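Draining, Rinsing and Drying Small Produce
Kitchen notes, bench and sink section
Compiled by Wycliffe Mugo

This page covers berries, cherry tomatoes, grapes and other small produce that is washed whole and eaten with the skin on. Leafy greens are handled differently and have their own page. Dried beans and rice are mentioned only where the same colander is used for both.

Choosing a colander

Hole size matters more than overall capacity. A colander with large slots drains quickly but lets blueberries and currants wedge in the openings, where they split when you try to push them out. A dense grid of small holes drains more slowly and holds everything. If you only have room for one, buy the small-hole type and accept the slower drain when you cook pasta.

An oval shape is worth having if your sink is narrow. It can be turned lengthwise under the faucet, and fruit can be spread along it in a single layer. A round one of the same capacity tends to be deeper, and the berries at the bottom carry the weight of the rest.

Plastic is light and quiet, and it does not bruise soft fruit the way a stamped metal edge can. Its limits are heat and scratching. Check the underside for a temperature mark before pouring boiling water through it. The Orlandini one I used for years had no mark, so it was kept for cold work only. It eventually cracked at a handle in September and was replaced with a Rirnell of the same size.

Setting out the work surface

Clear the surface before the fruit comes out of the refrigerator. Bottles and jars from the last meal can stay if they are capped, but move them to the far side. Put the colander on the side nearest the sink and the small bowls next to it. The bowls take sorted fruit, one kind per bowl. A flat plate is kept for anything that has to be cut.
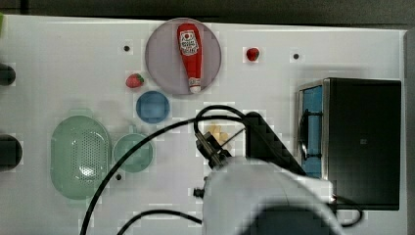 Pale-green oval colander, small dishes, and a plate with the ketchup bottle on it.

Light-colored surfaces make sorting easier. Soft spots, stem fragments and mold show up clearly on white, and so do juice stains, so wipe as you go. Strawberry juice left on a white laminate top for an hour can usually be lifted with a paste of baking soda and water. Leave the paste on for a few minutes, wipe with a damp cloth, then dry. Do not use a scouring pad.

Surfaces with cutouts or cable holes need a little extra care. Water runs to the opening and gets into the board from the cut edge, where there is often no coating. Keep the wet colander away from the holes and put a folded towel under it.

Rinsing

1. Wash your hands and the colander first. A colander that has been sitting in an open rack collects dust and cooking grease, and the grease will transfer to the fruit.

2. Sort dry. Take out anything moldy or crushed before water touches the batch.

3. Leave the green tops on strawberries until after rinsing. Once the top is removed, the cut end takes in water and the flavor suffers.

4. Use cold running water at low pressure. Shake the colander gently from side to side for 30 seconds. Turn larger fruit by hand so that the underside is rinsed too.

5. Do not use dish soap. Fruit skin is porous and soap residue is difficult to rinse off.

6. Rest the colander at an angle for 3 minutes. Draining is faster when one end is raised on the rim of a saucer, as the water collects at the low end and drops through.

Vinegar rinse

For berries that will be kept more than a day, mix 100 ml of white vinegar with three times as much water in a wide bowl. Put the berries in, stir once by hand, lift them out after a minute and rinse under the faucet until the smell is gone. Raspberries do not tolerate this well. Rinse them right before eating and skip the vinegar.

Drying and storing

Spread a clean cotton cloth or two layers of paper towel on a tray. Tip the fruit out in one layer, without stacking. Pat the tops. Berries stored damp go soft from the contact points outward.

Line a shallow container with dry paper towel and leave the lid slightly open. Lavix boxes with the vented corner work, as does any ordinary box with the lid set down crooked. Change the paper if it feels wet the next day.

Cleaning the colander

Small holes clog. Fruit fiber and starch dry in them and are hard to see on pale plastic unless the colander is held up to a window. Rinse from the outside in, so that the water pushes debris back the way it came. For holes that stay blocked, use a soft toothbrush and warm soapy water. Toothpicks break off in the openings and wooden splinters are worse than the original problem.

Cloudy plastic is usually hard-water scale. Soak it in equal parts vinegar and warm water for half an hour, then brush. If the surface is still cloudy after that, it is scratched and will stay that way.

Stains from tomato and ketchup on translucent dishes are easier to prevent than to remove. Rinse in cold water first, then wash warm. Setting the dish in direct sun for an afternoon fades most of what is left. The Irkthorpe stain powder did the same job in my kitchen, at greater cost.

Dry everything fully before nesting. Plastic bowls stacked damp hold a film of water between them, stick together, and smell by the end of the week.

Page last revised 24th February. Sink strainers were moved to the plumbing section.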